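Kirncombe Choral Union

Category: Amateur choirs | Choirs with mixed voices | Music in Kirncombe

The Kirncombe Choral Union is a mixed-voice amateur choir based in Kirncombe. It sings in four parts and gives three concerts in most seasons, with a repertoire drawn mainly from sacred works for choir and organ, together with part-songs and arrangements of folk tunes. Membership is open without audition, although new singers are asked to attend four rehearsals before joining.
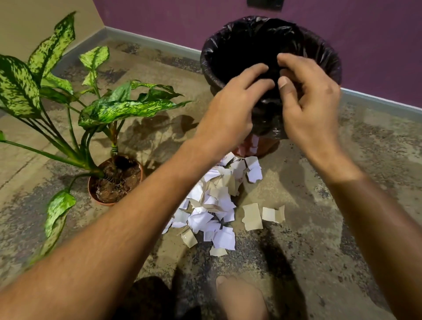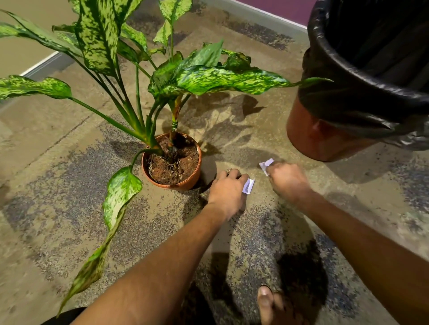 History

The choir was formed by the merger of two older groups, the Kirncombe Glee Singers and the Girkbridge Chapel Choir. The Glee Singers were a men's group that met above a corn merchant's shop and sang mostly from printed part-song books. The Girkbridge choir had sopranos and altos in good number but had lost nearly all of its tenors, and for some years the two had borrowed singers from each other at Christmas. They gave their first concert as a single choir in February, in the chapel at Girkbridge, with 44 singers taking part.

The first conductor was Gualtiero Costa, an organist who had been playing for services at both ends of the valley. Costa preferred unaccompanied music and insisted on sight-reading at the start of each rehearsal, a habit that later conductors kept in a shortened form. During his time the choir sang very little with orchestra. Scores from this period, many with his pencilled breath marks, are still in use.

Costa was followed by Manuela Longo, who had sung alto in the choir. Longo widened the repertoire and began the summer concert, which was at first held outdoors and moved inside after two wet years. She also divided the rehearsal evening into two halves, with sectional work before the break and the full choir after it. Under her the choir grew too large for the chapel schoolroom and moved its rehearsals to Kirncombe.

Organisation

The choir is run by its members through an annual meeting, at which the conductor's appointment is confirmed. Each of the four voice parts has a section leader, who takes sectional rehearsals and looks after the register. Section leaders serve for two seasons and may be chosen again.

Rehearsals begin at half past seven in the evening and last two hours. Singers pay a subscription each term, with a lower rate for students. Music is hired or lent from the choir's own library, and copies lost by members are charged at the cost of replacement.

The present conductor is Haris Abbasi. The accompanist, Noel Catacutan, also records practice tracks at the keyboard for each voice part. These were first issued on cassette, then on disc, and are now sent to members as files.

Repertoire

The choir's regular programme includes settings of the Requiem and the Magnificat, Tudor anthems, and carols in both traditional and newer arrangements. Large works are usually sung with organ. An orchestra is engaged less often, and when one is used the players are mostly from the surrounding district.

The choir has commissioned two pieces. The first, "Girkbridge Canticles" by Remo Carbone, is a set of 11 short movements for choir and organ, lasting 16 minutes. It was written with amateur voices in mind: the tenor line stays within a narrow range, and the basses divide only in the last movement. The Canticles have been repeated several times, and single movements are often used as encores. The second commission, also by Carbone, is an unaccompanied evening hymn in which the altos carry the tune.

A recording of the Canticles was made in the chapel and sold at concerts. The first pressing had two movements in the wrong order - the sixth and seventh - and was later replaced by a corrected version.

Venues

Most concerts are given in the parish church at Kirncombe. The organ there, a two-manual instrument, is tuned slightly sharp, and this has caused difficulty when wind players are engaged. The chapel at Girkbridge is used for the February concert, which marks the merger. It has a drier sound and little room for an audience, so the programme is normally limited to smaller pieces.

Negri Cup

The Negri Cup is awarded at the district choral festival, in the class for mixed choirs. The Choral Union has won it twice, both times under Longo, and has been placed second on several occasions to the Dekow Singers. Choirs in this class sing one set piece and one of their own choice, and neither may be accompanied.

See also: Girkbridge Chapel; Dekow Singers; Part-song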